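Keeping the Zatside on the path

The Zatside inspection rover leaves its shed at walking pace and spends most of its working day on asphalt. Jarmila Skála, who looks after the machine for the contractor Landex, sets it up before each run and strips it down after. The job takes longer than the drive.

She starts with the wheels. Tyre pressures are matched side to side, as a soft tyre pulls the rover off line and the steering then works against it all the way out. The wheel encoders are checked against a taped distance on the shed floor. After that comes the camera mount, held by two bolts and a locating pin. If the pin has worn, the mount can turn slightly under vibration, and the path edge appears to the software in the wrong place.

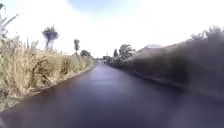
Exposure is the setting that has cost her the most time. The rover finds its way by the border between pavement and plants, and on automatic the camera meters for the whole view. A bright sky then decides how much detail is left in the verge. Skála limits the metering to the lower part of the view and lets the sky go white. The software, supplied by Tastatix, ignores everything above the horizon line in any case.

Shine on the asphalt is a separate matter. A pale strip down the middle of the path can be read as a change of surface, and early versions slowed the rover each time it met one. The present version compares the strip over 16 successive images before it acts. Skála would like the number to be adjustable from the field tablet – at present it means a cable and a laptop.

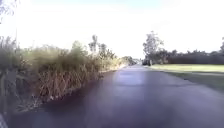
Tall grass on one side and mown lawn on the other call for different edge thresholds, so left and right are stored separately. Dry stalks leaning over the pavement are the harder case. The side range sensors, made by Dwivedi, will report a single stem as an obstacle if their gain is set too high, and she keeps a written record of each change.

Bearings are greased every 400 kilometres. The odometer read 2,872 at the last service, when the left rear hub was replaced after it began to run rough. The old hub is on her bench, opened up, with the inner race marked in pencil where the pitting starts. A spare for the right side is on order and due in October.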